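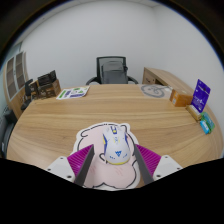
White mouse on its pink pad, desk end of things.

Gesix home blood pressure monitor, six weeks in
September. By Hatura

Bought this after my GP asked for a fortnight of home readings. Morning and evening, two each time, write them down. Easy enough in theory.

Setup first. Cuff, tube, four batteries, leaflet in tiny print. Took me ten minutes, most of it the clock. The cuff is the best bit — stiff enough to get on one-handed, and it dosn't slide down while it pumps. Bit tight on the upper arm but no bruises.

Readings seem steady. Took it along to the surgery and the nurse's machine came out a few points lower, she was happy with that. It holds 362 readings then starts wiping the oldest. Fine for me. Two people sharing would fill it fast, and there's no second user button, bad miss.
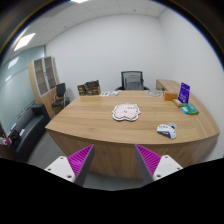 Assefa reckons the memory is no use anyway if you can't get the numbers off it, and went back to pen and paper after a week. Fair point. The app is poor. Lost its connection most mornings, wanted my height every time I opened it. I gave up and typed mine into a spreadsheet.

Noise — loud. Woke the dog. Screen is big and clear though, no glasses needed.

Had the Haner wrist one before this and it was all over the place, so I'd go for an upper arm cuff again. Would I buy it again, yes, but not for teh app.

Comments (2)

mo_k
Does the cuff come in a large? Mine gives error 2 every time.

Brindle
Sit still for five minutes first, made a big diffrence to mine. Feet flat as well.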